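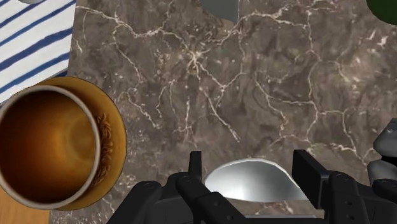
Dorota Michalski has spent 19 years thinking about manners, and for most of them she meant the kind machines ought to have. At Starkix, the small lab she runs in Reldale, every kitchen task is rehearsed in simulation before a real arm is allowed anywhere near a real counter, and the house rules fit on two pages (she's rather proud of that, and will gladly read you both).

Rule one: a gripper closes slowly on anything it hasn't held before. Rule two, her favorite, asks for 60 clean runs with the clutter left in, pots and dishcloths and all, and no tidying up to help the robot along!

"My mother never cleared the counter for me," she says, pouring more tea. The next draft goes out for comment in July.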